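Skornum Home Energy Monitor
Set-Up Guide, Section 4: Pairing the Monitor With Your Solar System

By now the two clamp sensors are on the mains and the lid is back on your breaker panel. Great, the fiddly part is behind you! This section gets the monitor talking to your inverter, so you can watch your own roof making power in real time (we still check ours far more often than we need to, and we've been at this for years).

Set aside half an hour in daylight. The monitor can be paired at night, but the inverter will be asleep and step 9 will have to wait until morning.

What you need

The monitor, with its green light steady
The small solar clamp from the gray pouch
Your home Wi-Fi name and password
The 8-digit code from the sticker on the bottom of the monitor
The model name of your inverter
A phone or tablet with the Skornum app installed

CAUTION: The solar breaker can be live from both sides, from the grid and from the panels. Switch off the main breaker AND the solar disconnect before you open any cover. Parts of the main panel stay live even then. If your panel doesn't look like one of the drawings in Section 2, stop and call a licensed electrician.

4.1 Fit the solar clamp

1. Turn off the solar disconnect, usually a gray or red-handled box near the meter.
2. Turn off the main breaker and take off the panel cover.
3. Find the breaker your installer labeled SOLAR or PV. One wire from that breaker goes through the clamp. It doesn't matter which of the two hot wires you choose, as long as only one goes through.
4. Open the clamp, slip it around the wire with the arrow pointing toward the breaker, and press until it clicks. You'll feel it as well as hear it.
5. Plug the clamp lead into the port marked S on the monitor. Tuck any spare lead along the side of the panel, away from the breakers.
6. Put the cover back on, then turn on the main breaker, then the solar disconnect.

Note: If the arrow ends up backward, don't open everything up again. There's a Flip Direction switch in the app under Sensors, and it does exactly the same job.

Your inverter will take a few minutes to wake up after step 6. This is a built-in safety wait, and every grid-tied inverter has one. Some click, some hum, and some blink red until the wait is over. Go make a cup of coffee.

4.2 Find a home for the display

The wireless display is the part everyone in the house ends up looking at, so give it a spot where people pass by. Kitchens are our favorite. The dishwasher, the oven and the kettle are all right there, and it's wonderfully satisfying to press Start on the dishwasher and see the load bar climb while the solar bar stays ahead of it!

Keep the display out of direct sun, at least a foot from a microwave, and away from the stove. It stands on its own foot or hangs from a single screw. The radio reaches 62 feet indoors through ordinary walls. Brick, foil-backed insulation and big metal appliances will shorten that.

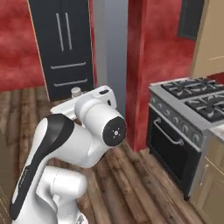

Kitchen with dark red walls and a tall black cabinet.

If the signal icon shows one bar or none, try moving the display a few feet before you try anything else. Small moves make a surprising difference. Wilma Buchanan, who answers a good many of our support calls, suggests carrying the display slowly from room to room with the signal screen open, and we've added that screen to the menu for just this purpose. Hold down the round button for three seconds to see it.

4.3 Pair the monitor

7. Open the app and tap Add Solar. Type in the 8-digit code. The green light on the monitor will start to blink.
8. Pick your inverter from the list. If you have a Koltance string inverter, choose the exact model, as the older and newer ones report their output differently. For microinverters, choose Micro and enter how many you have.
9. Wait for the app to say Solar Found. The reading from the clamp and the reading from the inverter will appear side by side. They should be close to each other, though they won't match perfectly.
10. Tap Accept. The blinking stops and the solar bar shows up on the display. You're making power, and now you can see it!

Note: The app can't find a clamp reading below 16 watts. On a very dark day, or right at dawn, wait for a little more light and tap Search Again.

Note: With a Drummond battery installed, tap Add Battery after step 10 and follow Section 6. Don't put a second clamp on the battery breaker until you've read it. The battery charges and discharges on the same wire, and the settings are different.

4.4 Check your readings

Do this once, on a sunny day, somewhere near noon. It takes ten minutes and it's the best way we know to learn how your house behaves.

11. Turn off whatever you can: air conditioner, dryer, oven, pool pump. Leave the refrigerator alone.
12. Look at the House figure. This is your base load, the power your home uses when no one is doing much of anything. In the home we used to write this guide it was 284 watts. Yours may be lower or a good bit higher.
13. Look at the Grid figure. With the sun out and the house quiet, it should have an arrow pointing away from the house, meaning you're sending power out.
14. Turn on the oven or a hair dryer. The House figure should jump within a few seconds, and the Grid figure should drop by the same amount.

If the Grid arrow points the wrong way in step 13, flip the direction of both mains clamps in the app. If House goes negative, only one of the mains clamps is backward. Flip them one at a time until it comes right.

If House shows zero and stays there, the solar clamp is probably on the wrong wire. Go back to step 1, switch everything off again, and check the label on the breaker.

4.5 Set up your day

The monitor is useful as soon as it's paired, but a few settings make it much more fun.

15. Tap Rates and enter what you pay per kilowatt-hour. If you're on a time-of-use plan, add each period separately. Your utility bill lists them, often on the back page.
16. Enter your export credit if you get one. Leave it blank if your utility uses one-for-one net metering.
17. Tap Surplus Alert and set a level. At 1,500 watts you'll get a chime whenever there's enough spare sun to run a typical dishwasher or a washing machine.
18. Tap Quiet Hours if you'd like the chime to stay silent during naps or meetings.

We love the Surplus Alert. Talha Marwat on our testing team ran his through August and shifted nearly all his laundry to the middle of the day, and by the end his kids were shouting "Sun's up!" every time it went off. Your results will depend on your roof, your weather and your kids.

CAUTION: The readings on this monitor are for your own information. They aren't revenue-grade and can't be used to dispute a utility bill or to claim production credits. Use your utility meter or the certified meter on your inverter for that.

4.6 If something isn't working

Green light off: Check that the monitor's own breaker is on. The monitor draws its power from there and has no battery.

Green light blinks and never stops: The Wi-Fi password is wrong or the router is using only the 5 GHz band. The monitor needs 2.4 GHz. Most routers have both, and you may have to turn the second one on.

Solar bar shows a few watts at night: Normal. Inverters use a little power on standby. Tap Hide Standby if it bothers you.

Solar bar drops to zero in full sun, then returns: The inverter may be shutting down on high grid voltage. Write down the times and pass them to your installer, who can read the fault log.

Display freezes: Hold the round button for ten seconds. Your history is stored in the monitor, so you won't lose anything.

If none of this helps, use Help in the app and tap Send Report before you call. The report shows us the last day of readings, and we can often spot a backward clamp in seconds.

Next: Section 5, Naming Your Circuits

Guide revised 10/04/2018. Text by Isla Niven, wiring checks by Blair Lamont.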